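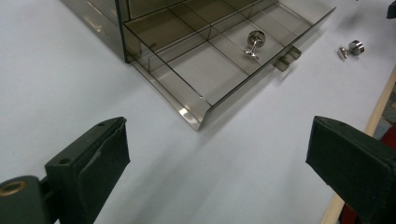 Molell planning stack: frequently asked questions

What does Molell cover?

Molell is the perception and planning layer used on the Hircombe bench. It takes wrist camera images and joint states, and returns timed gripper poses. It does not include the arm driver, the safety controller or the logging service. Those are installed separately and have their own pages.

Which tasks are supported in the current release?

Opening and closing small drawers, picking a part out of a divided tray, and placing a part into a named compartment. Lids, hinged doors and anything that needs two arms are not supported.

Why does the depth map have holes where the drawer should be?

Tinted acrylic passes part of the projected pattern and reflects the rest, so the depth sensor returns either nothing or the surface behind the panel. Molell does not try to fill these holes. For any object marked "translucent" in the object file, the planner ignores depth inside the mask and uses the fitted box model. If the mask is wrong, the box will be wrong too. Check the mask overlay before changing anything else.

How is the drawer state estimated?

Edges of the tray are matched against the box model, and the slide distance is the only free parameter once the cabinet pose is fixed. The estimate is filtered over 5 images. A drawer that is moving during that window is reported as "unsettled" and no grasp will be planned against it.

The detector finds extra knobs. Is this a fault?

Usually it is a reflection. Polished chrome parts show up in nearby panels, and the detector will label the reflection as a second part if the score threshold is low. Two checks are available. The first rejects any detection whose position falls inside a cabinet wall. The second compares the position from two wrist poses and drops detections that do not stay put. The second check costs an extra move and is off by default.

Note that a real knob on the tabletop beside the drawer is a valid detection. Restrict the search region to the tray if only parts inside it are wanted.

Can Molell pick up a knob lying on its side?

Yes. The grasp generator treats a knob as a cap and a stem and prefers to close across the stem when both sides are clear. In a compartment this is often blocked by a divider, and it falls back to the cap. Cap grasps on polished metal are more likely to slip, so the closing speed is reduced.

What clearance do the fingers need?

The collision model adds 2 mm to each finger face. If the planner reports "no entry", look at the divider spacing in the object file first. A value copied from a different tray is the most common cause.

Why does the planner approach the drawer handle from above?

The tab handle is a short ledge, and a level approach brings the finger mounts too close to the table. The approach angle is limited to 38 degrees from vertical. It can be changed in the task file, but the table plane must be remeasured afterwards.

How long does planning take?

Roughly 7 seconds for a drawer and pick sequence on the bench computer. Most of this is collision checking. Caching the cabinet geometry helps when the cabinet has not been moved.

Can I use my own controller?

Yes, through the Fuentealba adapter. It must accept pose targets with timestamps and report actual pose at the same rate. Velocity-only controllers will not work – the planner has no way to confirm that a waypoint was reached.

What changed in the July release?

The colour normalization step was rewritten, and object files now require a "surface" field. Files without it load as "opaque" and log a warning. Urndale recordings made with older versions still replay, but their masks should be regenerated.

Where do I report a problem?

Use the Hircombe issue tracker. Attach the task file, the object file and the replay log. Screenshots of the viewer are useful but do not replace the log.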